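Notebook, 5/28/19. Gevari memory book, binding trial
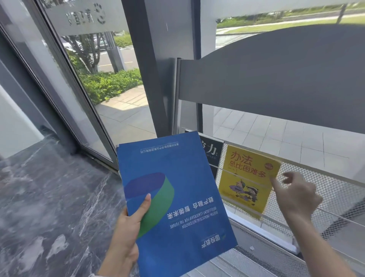

Itziar Goicoechea objects to the glued spine: a gift book with photos stuck in gets fat at the fore-edge, and she wants stubs sewn in before anyone signs off the sample. Agreed in principle. Cost to be checked.

Stock is Skunen uncoated for the writing pages, Drarkia card for the photo pages. Grain runs parallel to the spine on both. The first dummy had the card the wrong way round and the pages would not lie flat, so that one is scrap.

Dummy A: glued, no stubs. Filled every photo page with prints on one side only. Cover gapes when the book is laid on the bench. Two pages pulled away at the head when opened fully.

Dummy B: sewn, stubs of folded card between sections, 5 mm wide. Same prints, same glue stick. Closes flat. Slight step visible at the spine. Acceptable.

Pen test on the writing pages. Gel pen dries slowly and smears under the side of the hand. Ballpoint fine. Children's felt tips show through to the reverse but do not bleed on to the next sheet. Crayon transfers to the facing page when pressed under weight. Could add a loose tissue sheet, though it will get lost.

Prompt pages: "A day I remember with you" has too few lines. Adults ran out of room and wrote up the margin. Drop the border, gain two lines. "What you taught me" is fine as it is. The dedication page needs a blank version for people who want a drawing there.

Ribbon from McGrath, order 1314, came in the narrow width. It frays when cut straight. Cut on the slant and seal with a dab of PVA.

To do: price sewing against glue, recut card, repeat B with prints on both sides of the page. Ask Itziar whether the stubs can go down to 4 mm. Leave under weights until August and measure the spine again.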